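3.2 Surfaces and the things left on them

Much of the literature on domestic order assumes that a table is flat, plain and waiting to be useful. Anyone who has shopped for stone knows better. Our respondents spoke of their tabletops with a patience they rarely extended to relatives, and the red-brown marbles drew the longest speeches.
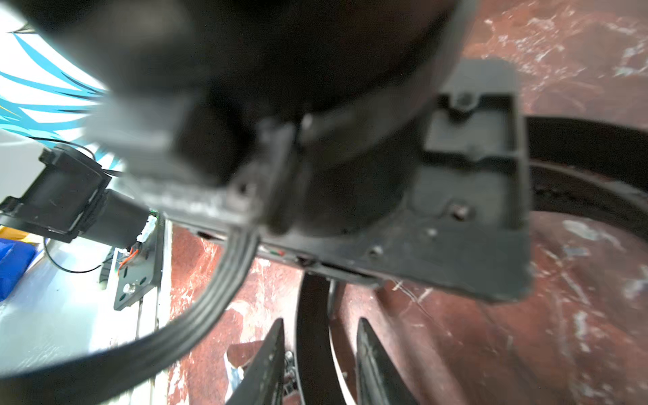
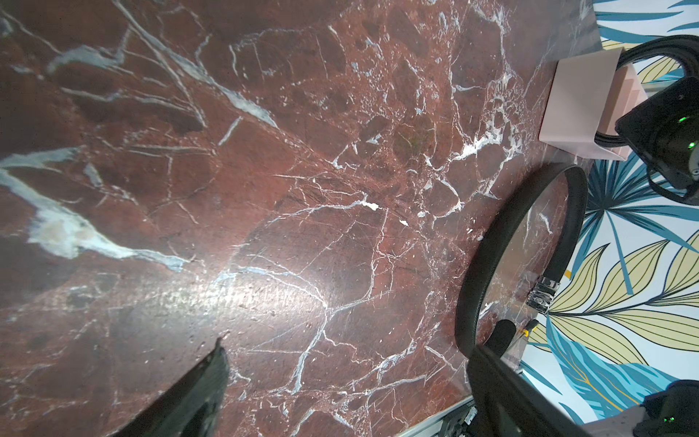
Figure 4. Red-brown marble with white veining, both views. The coiled belt discussed in the text appears in the second.

Veined stone is forgiving of crumbs and cruel to anyone looking for a small pale object. Of the 194 households that returned our diary, 100 kept at least one patterned surface, and these were also the homes where lost earrings got the most pages. Dark things fare better. A black belt wound into a loop, its silver buckle to one side, can be found from across a room - and is therefore, by the reasoning of several diarists, already put away.

Myung calls this "storage by visibility." Magbanua, who coded the same diaries, preferred "leaving it out," and the two labels agreed in all but 20 entries. The open box raises a similar problem. Diarists in Gunditz wrote of boxes as places for belts, yet the belt was most often recorded beside the box, sometimes for weeks. We return to the matter of lids in Section 4.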